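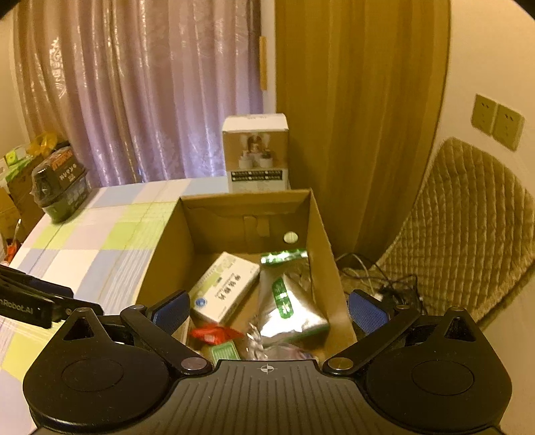

What I learned from selling my sweaters by mail

3 min read

I have been knitting since I was in college and giving sweaters away for almost as long, so when my cousin Leen Twal told me in March that I should be charging for them, I laughed at her. Then my closet shelf came down in the night (the bracket pulled right out of the wall!) and I had 21 sweaters on the bedroom floor and had to admit she had a point.

So I put them up for sale. Postage was the part I got wrong, over and over. I set one flat price for shipping, because that's what Rami Sabbagh does with his prints, but prints are flat and weigh nothing. A men's large in Dabbas wool is a different animal. I lost money on the first three orders and didn't notice until I sat down with my receipts.

Now I weigh everything on the kitchen scale before I list it. My heaviest cardigan came to 1,264 grams with the buttons on, and I would have guessed half that. I write the weight on a scrap of paper and pin it inside the collar, and then I don't have to think about it again.

The other thing is moths. If you're selling wool to strangers you really do need to wash it first, even if it's never been worn. Lizelle Venter talked me into freezing mine for three days as well, in a zip bag with the air squeezed out, so for a while there was no room in our freezer for peas. I use Voda wool wash and skip the rinse. It smells a little like lemon — some people hate it, so I mention it in the listing.

Pricing I still can't help you with. I tried adding up my hours and the number was so silly I closed the notebook. I ended up charging for the yarn, doubling it, and adding a bit more for anything with cables. Shadi Mahasneh thinks that's too low and tells me so every time I see him. He has yet to buy one.

I have roughly half the pile left, mostly smalls, plus one mustard vest that I may end up keeping. If you want a look before I list the next batch on 22nd May, just reply to this email and I'll send you the sizes.

Recent items

Picking up dropped stitches without crying
Rongrong Wan on dyeing with onion skins
Why I went back to circular needles
Reader mail: itchy collars and what to do about them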